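Beading and Restringing > Materials > Stretch cord: pre-stretch or not?

Thread started May 30, 2018

GobnaitF
I restring bracelets for a small charity shop and for anyone who asks. Almost all of it is round glass or plastic beads on clear stretch cord. I am trying to settle on one procedure and would like to know what others do about pre-stretching.

What I do now: cut the cord to 265 mm for a standard wrist, hang it from a hook with a 400 g weight on the free end, leave it overnight, take the weight off, string, knot, glue. The cord comes out visibly longer than it went on the hook and most of that length stays. A bracelet strung on it keeps its size. A bracelet strung on cord straight off the spool shows a gap at the knot within a few weeks of wear.

The cord is Adura clear, solid type, from the Randley market. I have also used Ó Riain fiber type, which behaves differently and which I don't pre-stretch at all.

Questions:
Is overnight longer than it needs to be?
Does the weight do any harm to the cord?
Does anyone pre-stretch the fiber type?

Gobnait Flanagan

tessellate
Overnight is far too long. Solid cord takes nearly all of its permanent set in the first few minutes under load. I pull it by hand, section by section, then string. No difference in service that I can see.

The weight sounds high for the thin gauge and reasonable for the heavy gauge. Which one are you using?

GobnaitF
Heavy gauge for anything with a 2 mm hole or larger, thin gauge doubled for everything else. Same weight for both, since the doubled thin cord is hung doubled.

Pulling by hand gives me uneven results. If one section is pulled more than the next, the bead spacing shows it once the bracelet is on a wrist. The hook takes no effort and I have other things to do overnight.

marlpit
Spacing on the wrist won't show it. Once the loop is closed the tension is the same all the way around, apart from friction at the bead holes. If you see uneven spacing, look for a rough hole gripping the cord. Ream it.

GobnaitF
Friction at the holes is not small on painted glass. I take the point about reaming and I do it on stone, but with cheap glass I lose too many beads to chipping at the drill exit.

tessellate
Ream them wet. Small diamond bit, slow, under water. Chipping mostly stops.

GobnaitF
Tried it with the last batch from Jinport and the coating came off at the hole on about half of them. That may be the batch.

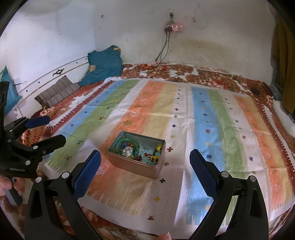 Cord type goes by bead and never by job. Seed beads and anything under a few grams in total get the fiber type, because the thin solid cord is too stiff for them and the loop will not drape. Plain round glass gets the solid type. I sort before cutting and keep each job in its own bowl or its own corner of a box, so the cord length can be written down per piece. The blue string, curving along the right of the white pieces in the green bowl, is down for the heavy gauge. The yellow and black one along the side of the box is down for thin gauge doubled. Loose end beads go back in with whatever they came from. I do not combine cord types within a single bracelet, including repairs, because the knot between two types will slip whatever glue is used.

marlpit
Agreed on not mixing. I have had fiber to solid joints let go in the hand before the glue was even dry.

I still say the fiber type needs pre-stretching. It is sold as if it didn't. The bundle is many fine strands and when new they are not all carrying the same load. A few slow pulls even them out. Skip it and you get what people call "fuzzing," where the slack strands ride up at the bead edges and get cut first.

GobnaitF
I see fuzzing after long wear but had put it down to the hole edges. It would be a simple thing to test. Same beads, same length, one pulled and one not.

corriedale
Somebody test it then, this comes up every January when the Christmas bracelets start breaking and it is always the same five opinions.

tessellate
The knot matters more than any of this. What is everyone tying? Surgeon's knot here, two extra turns, drop of glue, knot pulled into the largest hole.

marlpit
Surgeon's for solid. For fiber, a square knot and then a second square knot on top. The surgeon's does not bed down properly in fiber cord, the extra turns just sit there as a lump.

GobnaitF
Surgeon's for both, with the loop held under light tension while it closes. I don't pull the knot into the bead unless the customer asks. A knot inside a bead can't be inspected, and inspection is how I catch them before they go.

tessellate
A knot outside the bead rubs on the wrist and on sleeves. It fails sooner. You are then inspecting a failure you caused.

GobnaitF
I have records for this. Of the bracelets that came back to me with cord failure, most had gone at a bead edge well away from the knot. The ones that went at the knot were nearly all glued with superglue by somebody else, and the cord had turned brittle for a short distance on each side.

tessellate
Most of yours are outside knots so that tells you nothing about inside knots.

GobnaitF
Fair. The ones strung by other people and brought to me are mostly inside knots, and those also go at a bead edge. I will separate the two in the notes.

marlpit
On glue: superglue on solid cord, no. It wicks and it stiffens. Flexible jewelry cement, small drop, a full day before anyone stretches it over a hand.

corriedale
What about just retiring the cord on a schedule? My aunt gets hers restrung every year whether they need it or not.

GobnaitF
That is what I recommend for daily wear. My oldest test loop on the solid type was 13 months old when it went. It was worn most days, taken off at night, and not worn in the shower. Skin lotion shortens it a lot. So does leaving them on a windowsill.

People also roll bracelets over the hand when they should widen them with two fingers. Rolling drags the cord across the hole edges of whichever beads are at the knuckle. It is always the same few beads if the person puts it on the same way each time.

marlpit
Red glass gets blamed for this more than other colors and I would like to know if it is real. A supplier told me the dye attacks the cord. I doubt it.

GobnaitF
I doubt it too for glass that is colored through. Coated beads, possibly, if solvent is left in the coating. I have red ones on the current list and can keep a note on them separately. Nothing so far to suggest they go any faster. The solid bangle in the same lot obviously does not come into it.

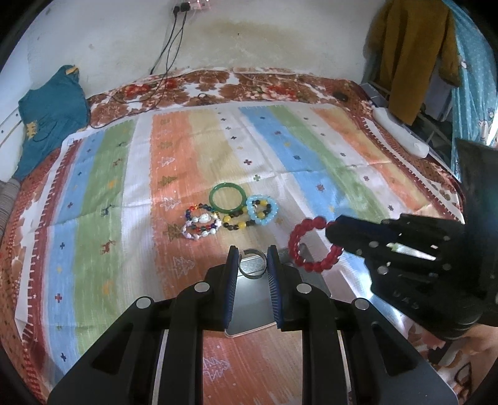 Omar Zein
Dye is not the cause. I ran a small comparison when the shop I buy from made the same claim. Clear and red beads from the same maker, same drill size, same solid cord, both loops left hanging under load out of the light. They went in no particular order. What did make a difference was the drill exit. Beads drilled from one side have a sharp lip on the far end, and if every bead faces the same way then every gap has one sharp lip in it. If they are drilled from both sides the ridge is in the middle of the bead, where the cord is not moving much.

Pre-stretching: I do it for ten minutes and I have never found that longer helps. Gobnait's weight is fine for heavy gauge. I would halve it for a single strand of the thin.

GobnaitF
Thank you. I hadn't considered direction. When restringing I put the beads back in the order they came off, so any that faced one way still do.

Omar Zein
Then check a few with a loupe before they go back. If only one end is sharp, turning every second bead gives you gaps with two sharp lips and gaps with none, and I don't know that this is any better. Small spacers between the beads do help.

marlpit
Spacers change the length and then the customer complains that it is not the bracelet they handed over. I would ream the sharp end only.

tessellate
Which is what I said on page one. Wet.

GobnaitF
It is, with the problem I described for coated beads. For uncoated glass I will go back to it.

Summary of what I am changing: pre-stretch down from overnight to ten minutes. Half weight on a single strand of thin gauge, full weight if it is doubled. Loupe check on the hole ends before stringing. Surgeon's knot stays. Knot position stays outside until the notes say otherwise. I will string a pair of loops in the fiber type, one pulled and one not, and give them to the same person to wear on the same wrist.

marlpit
On the same wrist they will rub against each other. Use one on each and swap them over weekly.

GobnaitF
Swapped weekly, then. Does anyone have a source for the Ó Riain fiber on the larger spool? Randley has only had the small one since winter.

corriedale
The bead stall by the Jinport ferry office had it last month. Ask for it, it is kept under the counter with the leather cord.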